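Household & Workshop Tips > Getting About > Commuting Kit

Keeping your ferry bag ready through the winter

When I started taking the boat to work instead of the bus, I thought the only thing I would need to change was my alarm clock. How wrong I was! A river crossing in November is a very different thing from a seat over a bus heater, and it took me most of a winter to get my bag, my coat and my poor shoes into some sort of order. I've put down what works in our house, and I hope some of it helps if you are new to the Dindgate crossing, or any other.

Start with the hook by the door. Everything that goes on the boat lives there and nowhere else, and that includes the pass. I used to move mine from coat to coat and then stand at the gate turning out my pockets while the queue went round me. Now it's clipped to a bit of old curtain cord, sewn inside the bag, long enough to reach the reader without taking the bag off my shoulder. If your pass is the paper kind, slip it into a clear luggage sleeve first.

Salt and spray do more harm than rain. Wipe zips down with a barely damp cloth when you get in, let them dry, then run the stub of a plain white candle along the teeth (a birthday candle will do nicely). Do it every couple of weeks and they'll slide like new. For canvas bags I rub in a bar of wax and go over it gently with a hairdryer, working it well into the seams, and leave the whole thing hanging overnight. Do try a corner first, as some colours go rather dark.

Shoes next. Please don't put them on the radiator, however tempting it is. Stuff them with newspaper, change the paper after an hour, and stand them on their sides somewhere airy so the soles can dry too. I keep 2 pairs and wear them turn and turn about.

If you cycle to the landing stage, as I do on the Pinska side, you will want a few tools within reach. Mine are a small adjustable spanner, a set of hex keys, tyre levers, a patch kit and a rag, all rolled up in an old tea towel and tied with a bootlace. The bigger things stay at home in a proper case, and once a season I have everything out on the table, wipe each piece with a drop of light oil and put it back.

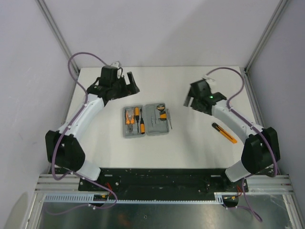 Mudguards are worth the trouble as well, especially the sort with a long flap at the front. The ramps hold a good deal of dirty water at low tide and it all comes up your shins otherwise. Rinse the chain with fresh water when you get home, dry it with the rag and oil it lightly, then wipe off whatever is left on the outside.

Last of all, a flask. Fill it with boiling water while you get dressed, tip that out, and only then put the tea in. It stays hot well past the far bank, even on the slow boat that calls at every pier. For a flask that has started to smell, two teaspoons of bicarbonate of soda and warm water, left to stand until bedtime and rinsed well, will usually put it right. Leave the lid off to dry, and keep the rubber seal somewhere you'll see it in the morning.

Filed under: Commuting, Bags & Shoes, Bicycle Care, Winter

Contact us | © 2019 Lotetti Household Tips | Back to top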